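News > Community > Press Releases

Print this page | E-mail this page

We use cookies to remember your settings. Accept | Manage

MAVCOMBE WORKSHOP RELEASES BUILD NOTES FOR TWO-ARM BEDROOM HELPER, ADVISES PATIENCE

Shared workshop says its Prudon build handles trash bags, and makes no claim that you need one

MAVCOMBE, March – Members of the Mavcombe shared workshop today released the parts list and build notes for Prudon, a pair of robot arms put together on evenings and weekends to do small jobs around a bedroom. The group spent $1,290 on the build, not counting tools it already owned.

The notes begin with the trash, a job builder Tharushi Sikder picked after reading one too many announcements about household robots that fold shirts on a stage.
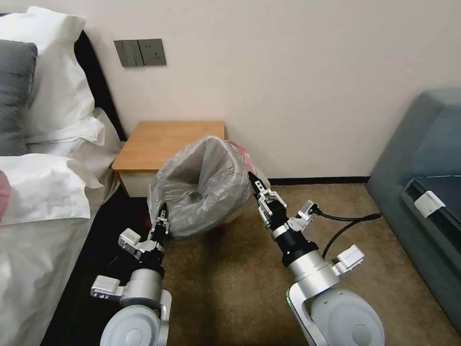

"A plastic bag has no shape of its own, and it changes every time you touch it," said Sikder. "If somebody tells you their machine can run a house, ask to see it change a bag. Then ask to see it again with the furniture moved."

Prudon's own record is mixed. Over 80 logged attempts with bag and bin, members accepted 50 as good enough. The rest are in the log too, including those where a person had to step in. The workshop does not consider this a product and has no plans to sell kits.
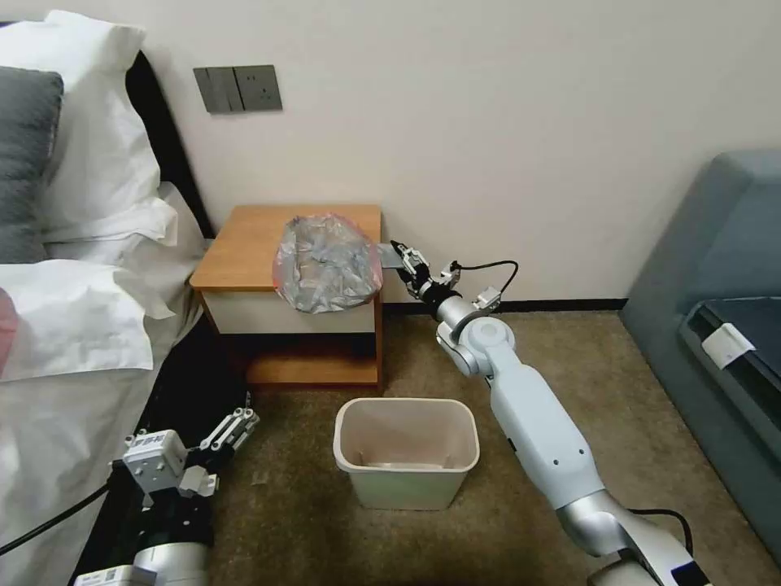

The release covers wrist brackets, cable routing and gripper settings. Cables took up more evenings than any other part of the work, and the notes say so at length. Anyone planning to copy the build should read that chapter before ordering parts. The software chapter is shorter and, in the group's own view, not finished.

Members also decided against a speed figure. A person changes a bag in less time than it takes to start the arms, and a number measured on a good Sunday would only end up in somebody's slide deck.

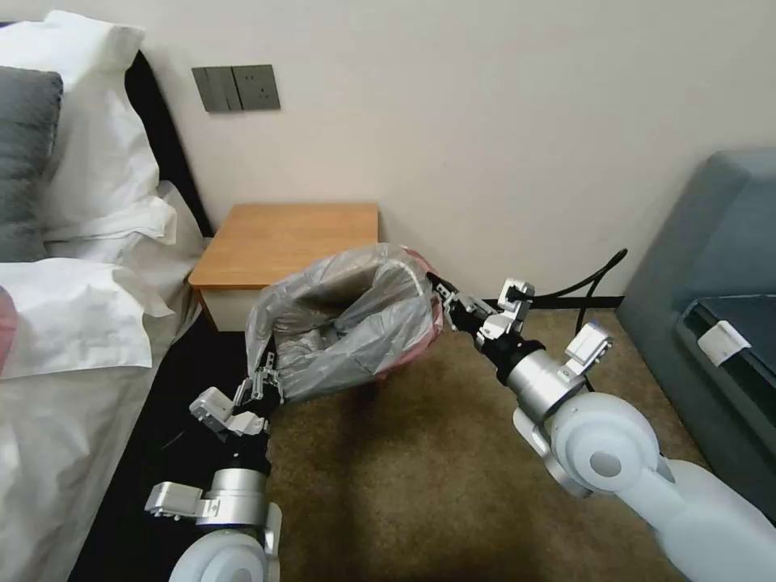
Ignacio Rosenthal, who read the notes before release, thinks the group is still being too kind to itself. Fifty good attempts in one bedroom, he said, tells him about one bedroom, and he would like to see the same arms in a kitchen before he spends a dollar on motors.

The workshop agrees with most of that. A second round of attempts will take place in another room, and the log will be added to the notes whether or not the score goes down.

The build notes are free to read at the Mavcombe workshop desk. Questions about parts should go to Tharushi Sikder.

Get our press releases by e-mail. Sign up for the newsletter. Unsubscribe at any time.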